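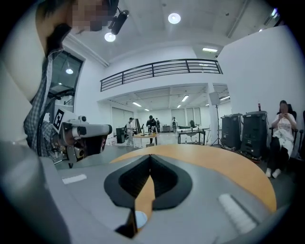 Soo-ah Yoon thinks we should send the Lotitz kit back before the trial runs out, and she says the price per pair only makes sense if the pads last and she doubts they do.

Sunday, March 5, 2023

Not ready to agree. Notes so far, will clean up later.

Kit = two hand-held grippers, the head mount, charger, license for the Naltel upload software. Quote is $1,875 a pair, pads extra. Kang wants more for theirs and won't do a trial at all.

Good: light enough. Soft pads grip well on cups, cloth, pens. Round table is fine for two-handed stuff if you stand close in. Marker on the plate gets picked up quick, even with the wide lens.

Bad: trigger on the left unit is stiff. Lost tracking twice when I crossed my hands, had to start the take over. Head mount slides foward when you lean over the table, tightened strap, still slides. Manual says pads are good for 1,000 closes. Soo-ah's point is that we'd go thru that in a week. Fair. But we haven't logged one pad to the end yet so that's a guess on both sides.

Upload: 200 takes went up overnight, 2 rejected, no error text. Wrote to Lotitz support. Asked about pad pricing in the same mail, should of kept those separate.

Pridden offered to come and demo theirs in June. Too late for us I think, but said yes anyway.

To do
- swap trigger spring left unit (spare in the lid pocket)
- run one pad until it tears, write down the count
- ask Lotitz for two more weeks
- foam under head mount??
- Soo-ah to redo the cost sheet w/ pads in it

Charger light blinks amber when full. Manual says green. Check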